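ロボット学習特論 配布資料 第6回
模倣学習のデータ収集 ― 件数の数字をどこまで信じるか

1. 今回の位置づけ

前回は方策の学習側を扱った。今回はその手前、つまり手本となる動作をどう集めるかに話を絞る。論文では実験節の数行で済まされることが多いが、結果の差がここで決まっている場合は珍しくない。読むときは手法の図より先に、データの節を疑ってほしい。

2. 「2,583件」の中身

演習で使うSopacuaは、シミュレーション上の家庭環境で集めた操作軌道のデータセットで、公称2,583件である。配布元の説明だけ読むと十分な量に見える。しかし件数は多様さを意味しない。

確認すべき点
・操作者は何人か。同じ人の癖が全体に入っていないか。
・初期配置はどの範囲で変えているか。物体を数センチずらしただけの軌道を別件と数えていないか。
・失敗した試行は残してあるか、捨ててあるか。捨てた場合、その基準は書かれているか。
・途中でやり直した軌道を成功に含めているか。

Izzati Rondonuwuの整理では、成功例だけを残したデータで学習した方策は、少し外れた姿勢から戻る動きを覚えにくい。もっともな指摘だが、失敗例を足せば直るという主張のほうは、まだ根拠が薄いと私は見ている。

3. シミュレーションで集めるということ

レンダリング環境で集める利点としてよく挙がるのは、安さ、速さ、場面の作りやすさの三点である。最初の二つはおおむね認めてよい。三つ目には注意がいる。家具や床材の見た目をいくら替えても、接触のモデルが一つなら、触れた後の振る舞いは一つのモデルに縛られたままである。

演習の場面では、木のテーブルの上に赤と黒の大きな器具が立ち、白いアームが二本指のグリッパを開いて何も持たずにいる。奥には扉や椅子もあり、生活空間らしく作ってある。らしく見えることと、実機に移したときに役立つことは別の問題として扱うこと。器具から伸びるコードはほぼ一直線に描かれている。現実のコードはたわみ、引っかかる。こうした柔らかい物の扱いを問われたら、まず物理エンジン側の設定を見る。
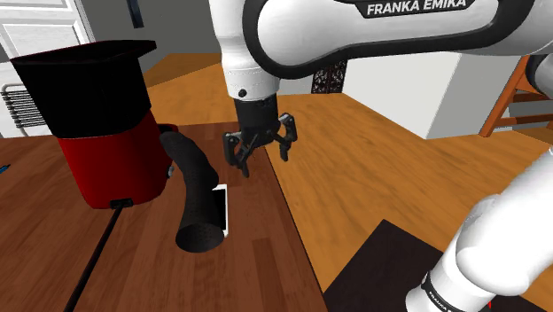

4. 収集の手順（演習）

(1) 遠隔操作ツールCunuvnessを起動し、割り当てられた場面を読み込む。
(2) 練習の軌道は記録しない。記録を始めた後の試行は、失敗も含めてすべて保存する。
(3) 各自50件を集める。初期配置の乱数の種を必ず控える。
(4) 各軌道に成否と、失敗なら理由を一語で付ける。「その他」は全体の一割まで。
(5) 二人一組で相手のラベルを付け直し、食い違いを表にする。

(5)を面倒がる班が毎年ある。成否の判定は本人が思うほど一致しない。把持したが傾いた、置いたが倒れかけた、という類の軌道で必ず割れる。

5. 量と性能の曲線について

Hjalti Foghの講演資料には、100件から800件まで増やすと成功率がなめらかに上がる図がある。ただし評価に使った初期配置は収集時と同じ範囲から取られており、乱数の種による幅も示されていない。この図から読めるのは、同じ分布の中では多いほうがよい、という程度のことである。未知の台所で動くかどうかについては何も言っていない。

Issteadの評価手順は、収集に使わなかった場面を別に取り置く点で少しましである。それでも場面の作者が同じなら、部屋の作り方の癖は共有される。

6. 課題

次の三点をA4二枚以内にまとめる。
・自分の班の50件について、初期配置の偏りを図で示す。
・ラベルの食い違いの表と、最も意見が割れた軌道一件の説明。
・Sopacuaの説明文から、根拠のない主張を一つ選び、確かめるための実験を提案する。

提出はSkidavmontの課題欄から。軌道ファイルは圧縮せずに置くこと。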